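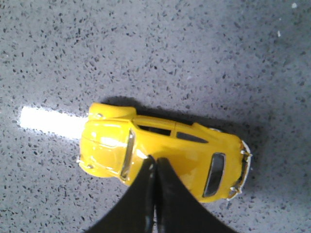

Plurance will begin shipping its compact-car series of die-cast toys to shops in July, the Travwood-based maker said Sunday. The series covers 6 body styles and 13 paint colors, and each model is packed in a plain carton with no window. Paint is applied before the trim is fitted. On the rounded compact in glossy yellow, the rear window is framed in silver trim and the rear bumper is finished in chrome and white. The same paint process is used for the other body styles, with no change to the casting metal.

The first shipment is 647 pieces, all of them going to the Clurberg distribution center. Later shipments will be sent direct to shops in lots of up to 6 cartons. Shops that placed orders under the old catalog do not need to order again — the item codes carry over.

Plurance is also supplying storage trays from Barbu for shop counters and play tables. The trays are plastic with a rolled rim, and they are sold separately from the cars. Dividers are not included.
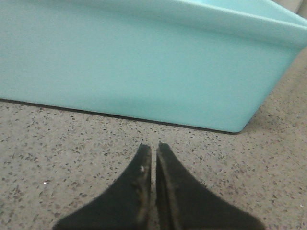

Light aqua plastic tray with rolled rim and rounded corners.

Barbu said the trays can be washed by hand with dish soap and should be kept away from heaters. Replacement trays will be listed in the parts section of the catalog. Prices for both lines will be posted when the order book opens at 9 a.m. on the first day of sales.

Print this article | E-mail this article

Related items
Clurberg distribution center extends loading hours
Barbu drops lidded bins from catalog
Plurance changes carton size for toy trucks
Travwood toy fair: floor plan and parking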